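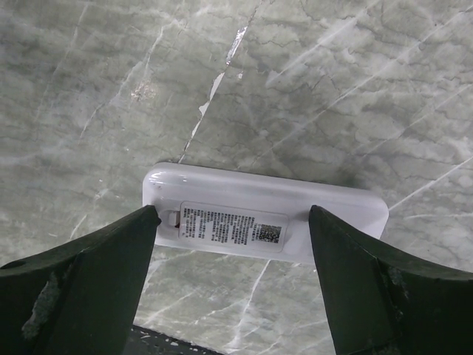 ### 4.2 Slips at the handover

The most common fault in our trials was a slip during the transfer of a small object from one arm to the other. Of the 986 handovers we logged, most failures came down to contact at the fingertips. A slim, smooth object such as the remote control in Figure 3a leaves the fingers little to hold, and with one finger at each end a small error in angle is enough to turn it. The coating on both fingers is also scuffed. We had not treated wear as a variable when the protocol was written in August, and the Gridix controller kept the same closing force for every object.
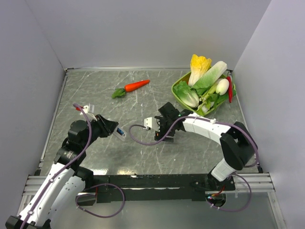
The log shows the same pattern in most cases. The giving arm opened when the receiving arm reported contact, but contact was read from motor current alone – a finger pressing on the edge of an object gave the same reading as a firm grip. In 7 cases the object fell and the receiving arm carried on to the drop point with nothing in it. The Cellach safety layer did not stop the motion, as no joint limit or collision threshold had been crossed.

We made two changes before the second round:

- The giving arm now holds for a further 100 ms after contact is reported.
- Finger pads are checked by eye before each block and replaced after 3,000 closures.

**Figure 3.** Work on the marbled surface: (a) remote control between the fingertips, wrist view; (b) both arms over the table; (c) wrist view with the second gripper at upper left. 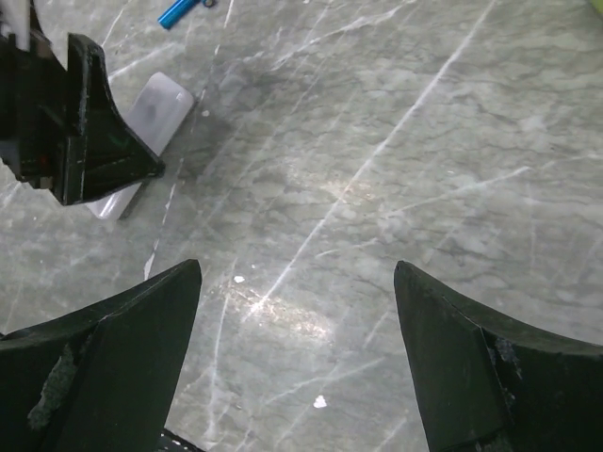

### 4.3 Limits of the fault log

The log records only faults that ended a trial. Partial slips that the arms recovered from – and we saw several at the Vidinstead site – were not entered.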